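Teaching a Gripper to Sort Small Objects by Remote Control
Student project report, Department of Applied Engineering, Vestham

The aim of this project was to find out whether a low-cost arm could learn a sorting task from human operators alone, with no hand-written motion program. The task was to pick up small objects from a cloth-covered table and place them in a cup. An operator moved a hand-held controller, the arm followed, and the system stored the joint positions together with the video from the wrist camera.

Two operators, Ilse Maes and Pieter Jacobs, recorded 878 demonstrations during January. Each began with the arm in its home position and ended when the operator opened the gripper over the cup. Runs in which the controller lost its connection were removed, as were runs with missing video. This left 781 demonstrations for training.

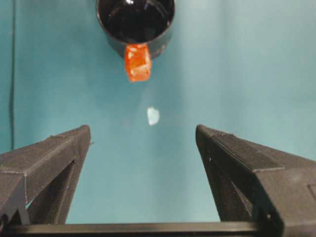 Nathalie De Haan
Project lead, third-year student

The wrist view proved to be the most useful source for the operators as well as for the model. Both black fingers stay visible along the lower part of the picture, so the distance between a fingertip and a small object can be judged directly. Pale, translucent pieces remained the hardest to place against the teal background, and operators slowed down noticeably when approaching them. The orange pieces caused less difficulty.

The trained policy was tested in 400 trials, using the same table and lighting as in the recordings. It completed the full task in 86 percent of them. Most failures occurred at the grasp – the fingers closed too early and pushed the object aside. A smaller group occurred at the cup, where the object was released too close to the rim.

Differences between the two operators also affected the result. One approached each object from directly above, while the other came in at a slant. Our supervisor, Gerrit Van Damme, advised us to keep both styles in the training set and to label them, and the final model was trained in this way.

Further work should include a second cup and a wider range of starting positions. The recordings and the controller settings have been stored with the department under the project name Susent.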